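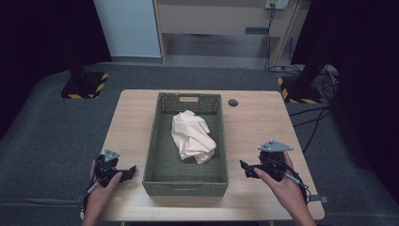
**Rekha Murthy**
Writes about housework and small rooms from a flat in Tavside

13 September 2021

I have changed how I do the washing, and the change is mostly baskets.

Until July everything went into one tall hamper in the hall. It held a week of clothes for two people and I could never find the tea towels. Maëlys Picard, who I share the flat with, suggested we get rid of it and use small open baskets instead, one for each sort of thing. I didn't want more plastic in the place but I agreed to try it for a month.

The olive green one is for cloths. It's a plain rectangle with rows of little holes in the sides and a handle slot at each end, and it sits lengthwise on a shelf without sticking out. The holes matter more than I expected. Dishcloths used to go in the hamper damp and come out smelling, and now they get some air. I still hang the really wet ones over the bath first.

I don't fold cloths any more. A peach cloth with creases in it dries a plate as well as a flat one, so they come off the airer and go in as they are. Maëlys folds hers. We have agreed to leave each other's alone.

The things I do still fold are pillowcases, shirts and anything going to my mother's. I do these on a table, never the bed - the bed is too low and I end up sitting down and reading something. A pale tabletop is good for spotting stains you missed. I found a line of biro on a pillowcase that must have been through the wash several times.

Some notes on sizes, as two people asked after the last post. Measure the shelf before you buy, and measure the depth at the back, where ours has a pipe. Our shelf came from Besnard and is 14 inches deep, which takes a basket end on but leaves no room for your fingers behind it. Pull it out by the front handle.

We have six baskets now. One has no job and currently holds pegs, a tape measure and the instructions for the boiler. The old hamper went to Maëlys's sister, who keeps wrapping paper in it.

I haven't sorted out socks. They are in a carrier bag on the back of the door, and I'll write about them when I've come up with something better. Next week it's the airing cupboard - I have taken everything out of it and need to decide what goes back.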